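**Subject:** Re: [arain-users] Duplicate part numbers after hardware import
**Date:** July 8, 2019

> We upgraded to the March build and re-ran the Bostimer catalog import.
> The job finished with no errors, but 147 rows now have a twin with the
> same part number and a trailing space. Is it safe to delete the twins,
> or will that break open orders?

Don't delete them yet. Open orders reference the internal row ID, and if an order was entered after the import it may point at either row. Deleting the wrong one leaves the order line with a null part, and the pick list will skip it without a warning.

The cause is the field width change. Bostimer pads part numbers to a fixed width in their export. The old importer trimmed the field before the lookup. The March build does the lookup first and trims only for display, so any row whose number is shorter than the full width fails to match and is inserted as new. We saw the same thing on our handle and hinge tables, nearly 800 rows in total. 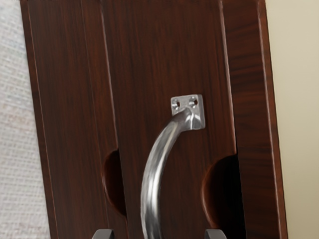
What worked for us:

1. Stop the nightly sync with Vadstead.
2. Export the parts table and the order lines table.
3. Build a map from each padded row ID to its unpadded row ID.
4. Update the order lines from the map, then delete the padded rows.
5. Set `trim_before_match = true` in the import profile and re-run.

In our case 49 order lines had to be moved. The update took less than a minute.

Check finish codes as well. If you use Pliltorance for price lists, it caches the part number as a string, padding included, so the cache has to be rebuilt after step 4. Restarting the service does not clear it.

I can post the mapping query if you tell me which database you are on. Ours is written for PostgreSQL.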